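Zinell 腕部采集套件使用评测:织物抓取示教数据

版本:标准套件,双指夹爪,腕部相机,配套记录软件 Tatness
用途:采集衣物类柔性物体的遥操作示教样本,供模仿学习训练
样本量:1,854 条,其中有效 1,000 条以上

先说结论范围。本文只评套件在织物任务上的表现,刚性物体没有测。训练端用的是我们自己的策略网络,因此文中不给成功率排名,只谈数据本身能不能用、采起来费不费事。

一、安装与标定

套件从开箱到录下第一条示教用了一个上午,大部分时间花在手眼标定上。Tatness 的标定向导要求标定板在不同姿态下停稳再取点,姿态分布不够时会直接拒绝保存,不给出缺哪一侧的提示。第2次标定后重投影误差降到可接受范围,此后拆装夹爪指尖没有再动过标定参数。

线缆走向需要注意。说明书推荐的走线在腕关节大角度旋转时会拉扯接头,建议在前臂处多留一段余量并固定。

二、腕部视角下的图像质量

腕部相机离指尖很近,夹爪始终占据画面下缘。对织物任务来说这个布置有利:捏合点、布料收拢的方向和周围褶皱都在视野里,策略网络可以直接从图像判断是否夹住,不必依赖夹爪开度反馈。

缺点在景深。最近处的指面和被捏起的布料偏软,稍远处的标签反而清楚一些。多件衣物叠放时,这一点会影响对边缘的判断,特别是毛边和散线。
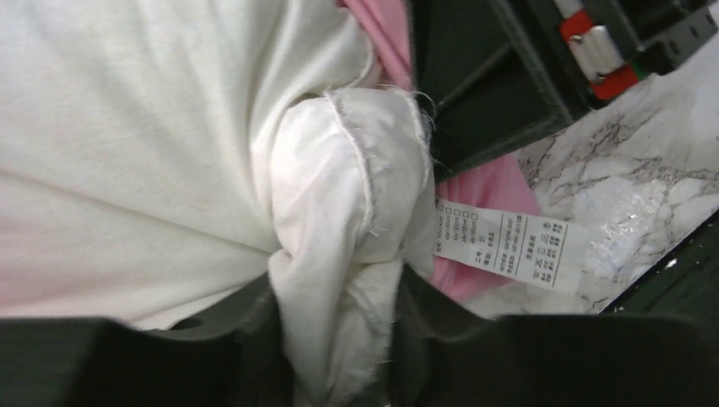

图1 白色织物的夹持点,旁边为粉色布料与洗标。

白色布料在均匀顶光下对比度低,自动曝光又容易被光滑台面的反光带偏。我们最后锁定了曝光和白平衡,代价是换场地后要重新设一遍。Tatness 能把相机参数写进每条样本的元数据,这个功能做得比较完整,后期按参数筛选很方便。

洗标建议保留。剪掉洗标的衣物采起来更整齐,但训练出的策略碰到带标的衣物时泛化较差,这是我们在前一批数据上得到的教训。

三、遥操作手感与采集效率

主手延迟在可用范围内,力反馈没有。捏布料时操作者只能看画面判断夹取深度,新手常见的错误有两种:指尖下压过多,带起下层织物;或者闭合过早,只擦到表面。两种失败样本都不要删,单独打标签,后面训练抓取判别器用得上。

一名熟练操作者一个班次的稳定产出低于厂商宣传值。差距主要来自复位:每条示教结束后要把布料重新摊放,初始状态还得有足够变化。我们的做法是把复位分为随意抛放、局部折叠和平铺三档,按比例轮换,档位写入样本名。

单件平铺的样本最容易采,也最容易过量。下图这类抓取,布料只有一层颜色,缝线走向清楚,褶皱从捏合点向外散开,标注员之间几乎没有分歧。
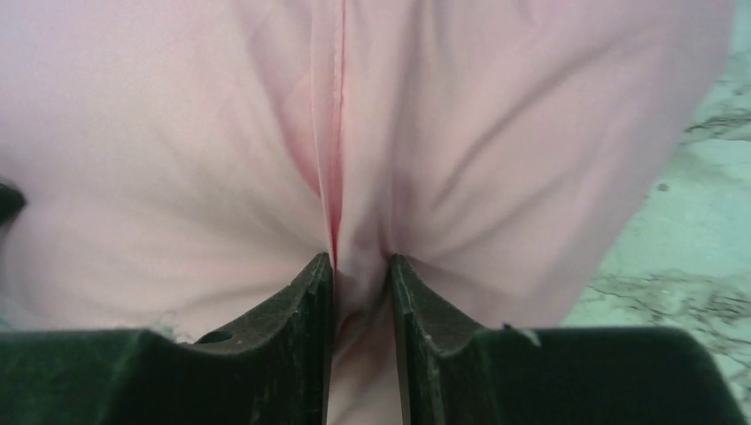

评测初稿发出后,Yusof 站上有读者留言说,他们组平铺样本占到总量一半以上,模型在抛放状态下基本不会找抓取点,后来把平铺砍到 600 条才有改善;他还认为缝线附近的样本应单独统计,缝线处布料偏硬,夹起后的形态与布面中部不同。

这条意见与我们的观察一致。缝线位置目前只能人工标,Tatness 没有对应字段,我们借用了自由文本备注栏,导出后用脚本解析。厂商若能开放自定义枚举字段,会省去不少清洗工作。

四、数据格式与导出

原始数据按条存储,图像、关节角、夹爪开度和时间戳分文件保存,时间戳统一到同一时钟。导出到 Nultico 格式时有一个问题:夹爪开度被重采样到图像帧率,闭合瞬间的细节会丢失。需要这部分信息的话,应直接读原始文件。

质检界面支持逐帧回看和双人复核。我们复核时主要看三项:闭合前指尖是否对准目标褶皱,闭合后布料是否留在两指之间,背景台面的露出范围是否与同批样本过于雷同。最后一项容易被忽略。台面带有明显纹理时,网络可能拿纹理当定位依据,换一张桌子就失效。下面这种布料右侧露出一片带纹路台面的构图,同批里占比过高就应当调整摆放。
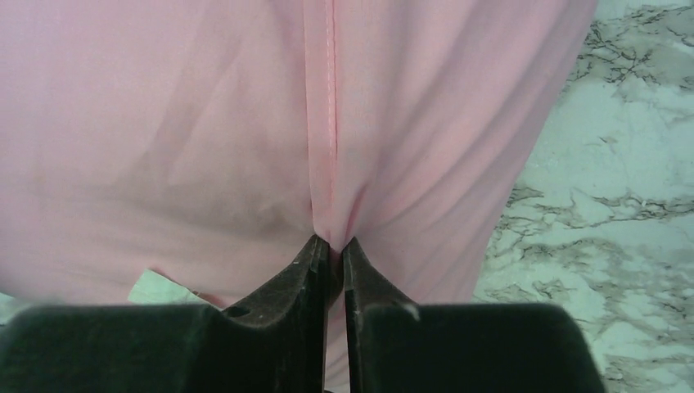

五、耐用性与耗材

指尖是主要耗材。全部样本采完后,指面防滑性能有下降,薄布料上更明显。指尖更换用一把内六角扳手即可完成,配件需单独订购,到货偏慢,建议首单就备一副。纤维会积在指缝里,每个班次结束时用毛刷清一次。

六、评分

图像与视角:良
遥操作:中,缺力反馈
记录软件:良,字段扩展性差
导出:中,夹爪信号重采样需留意
耗材供应:差

适合已有训练流程、需要补充织物类示教数据的小组。首次搭建采集流程的团队应预留标定和复位规范的时间。固件升级后导出问题若有变化,会在本页更新。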